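Foro Vavbridge > Aprendizaje por demostración > Recogida de datos
Tema: Transferencia con red entre recipientes: ¿qué hacemos con las demos corregidas?

sqalli_m
Abro hilo porque en el anterior se mezclaron dos cosas. Tarea: sacar juguetes de una cubeta con una red de mano y pasarlos a un cubo. Dos brazos, teleoperados, cámara en cada muñeca. Llevamos 40 episodios y tengo dudas sobre los que incluyen una corrección del operador a mitad de trayectoria (la red entra torcida, se retira, vuelve a entrar). ¿Se quedan o se descartan?

Bakance
Se quedan. Si sólo entrenas con trayectorias limpias, la política no ve nunca un estado malo y en cuanto se desvía un poco no sabe volver. Eso sí, etiquétalos.

fawzy
No estoy de acuerdo, al menos con ese volumen. Con tan pocos episodios, una corrección larga pesa demasiado y el modelo aprende la vacilación. Yo grabaría primero una base limpia y las recuperaciones aparte, provocadas a propósito y empezando ya desde el estado de error.

sqalli_m
Pongo un fotograma de muñeca para que se vea la geometría. El pulpo morado va en la red, sobre el cubo rosa, y el pez verde sigue en la cubeta azul.

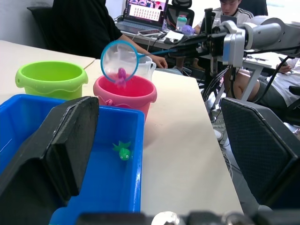 Boletín interno de recogida, n.º 3, pág. 2

La red la lleva el otro brazo, cogida por el mango. Desde esta muñeca los dos dedos ocupan buena parte de la imagen, pero el aro se distingue bien sobre el cubo. Lo que no sé es si esta vista basta para decidir cuándo girar el mango.

barska
¿Tenéis cámara fija además de las de muñeca? El mango es fino y el aro, visto así, da poca información de profundidad. En mi caso el giro salía antes de tiempo una de cada dos veces hasta que añadí una vista lateral.

Essam Bennani
Otra cosa: en esa vista entra gente sentada al fondo, y un portátil encendido. Si en todas las sesiones están en el mismo sitio, la política puede agarrarse a eso. Recorte o variación del fondo, lo que os salga más barato.

fawzy
El recorte quita también el brazo que lleva la red, que está arriba a la derecha. Mejor variar el fondo.

Essam Bennani
Cierto, retiro lo del recorte. Variación entonces, y también de la posición de los cubos.

sqalli_m
Cámara fija no hay de momento. Puedo montar una para la tanda de mayo. Sobre las correcciones, propongo lo siguiente: campo "recuperación" con instante de inicio y de fin, y entrenar con y sin esos tramos.

Bakance
Bien, pero compara con el mismo número de pasos, no de episodios. Los corregidos son más largos.

fawzy
Y misma semilla. Sigo pensando que sin ellos va a ir mejor, pero que lo diga la evaluación.

barska
¿El juguete cae por giro del mango o sacudís la red? Si cada operador lo hace a su manera tenéis dos modos en los datos y eso sí lo separaría.

sqalli_m
Giro. Un operador sacudía y le pedí que dejara de hacerlo; tengo que mirar cuántos episodios suyos quedan dentro.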